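The Yellow Drawer

Filed under: Short fiction

By the time my aunt's house on Vatness Road came down to me, there was hardly a thing in it that still did what it had been made to do. The clock in the hall kept its own hours, the back door had to be lifted before it would open, and the kitchen faucet sang one long low note whenever you ran a bath upstairs. I loved all of it. I had loved it since I was small enough to sleep in the window seat, and when the lawyer slid the keys across his desk I put them in my coat pocket and held on to them all the way home, the way you hold a child's hand at a crossing.

I moved in at the end of September with two suitcases and a kettle, meaning to stay a week and sort through her things. I began in the workroom, because it was the warmest. My aunt had mended things in there for most of her life. People brought her their fans and mixers and sewing machines, and she would turn them over on the bench and hum at them, and after a while she would name a price so low that they argued with her to raise it. She had a good job once, at the Kanari works, winding motors, and she left it in 1974 after a quarrel that she told differently every time I asked. In one version she threw a hat. In another the foreman threw the hat, and she only caught it and wore it home.

The workroom was just as she had left it, right down to the cardigan on the hook. Along the wall ran the big chest from Vidmar & Daughters, ninety-six little drawers, each with a paper label in her slanting hand. I know it was 96 because she paid me a penny a drawer to dust them, and she was strict about arithmetic. SPRINGS, WEAK. SPRINGS, BETTER. BUTTONS THAT MIGHT BE SOMETHING ELSE. One drawer near the floor, painted yellow, had no label at all, and it was the only one I had never been allowed to dust.

I did not open it the first day. I made tea and carried the cup from room to room, and told myself I was looking for the good scissors. The second day I cleaned the bench instead, and it was a long job, with so many odds and ends of metal lying about, and I found I couldn't wipe around a thing without stooping down to look up underneath it, as she had taught me. "Never mind the top," she used to say. "The top is for company. Get your nose under it and see how it's living."

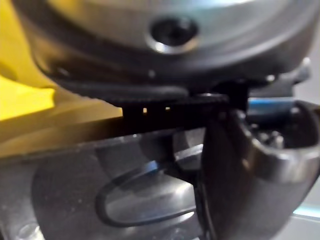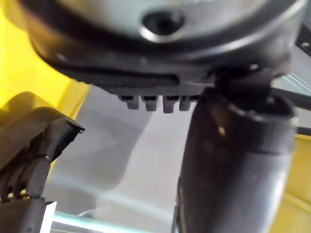

So it was evening before I finally sat down on the floor with my back against the radiator and pulled at the yellow drawer. It stuck, naturally. Everything in that house wanted to be asked twice. I wiggled it left and then right, and I gave it a little talking to, and out it came, all at once, right into my lap.

I suppose I had expected letters. There was a romance we all half believed in, a man with a boat at Grikley who was supposed to have waited for her one whole summer. But what lay in the drawer was a stack of receipts, held together with a rubber band so old that it crumbled when I touched it. They were her own receipts, the kind she wrote out for customers, and not one of them had been paid. A mixer for the baker's widow. A fan for the schoolhouse. A heater, and next to it, in pencil, "baby due, do not ask." I read them until my legs went numb, and when the daylight was gone I reached up and switched on the bench lamp and read some more. I added them up on the back of an envelope, because she would have wanted it done properly, and they came to 800 dollars, at prices that wouldn't have bought you a decent lunch.

At the very bottom was one made out to me. Dusting, it said, paid in full -- and underneath, smaller, "Except the yellow one. I owe her a penny."

The penny was taped to the paper. I sat there with it in my hand for quite a while, and the hall clock struck eleven, though it couldn't have been much past eight. Then I got up, stiff as a board, and found a soft rag in the drawer marked RAGS, SOFT, and I dusted the yellow drawer inside and out, all the corners too, and slid it back into its place.

In the morning somebody knocked at the back door. I called out that it had to be lifted, and a woman I'd never seen before came in sideways with a toaster under her arm. She asked if this was still where you brought them.

I told her to put it on the bench.

14 comments | 37 shares

We use cookies to remember your reading preferences. By continuing to browse you agree to our cookie policy. Accept | Manage settings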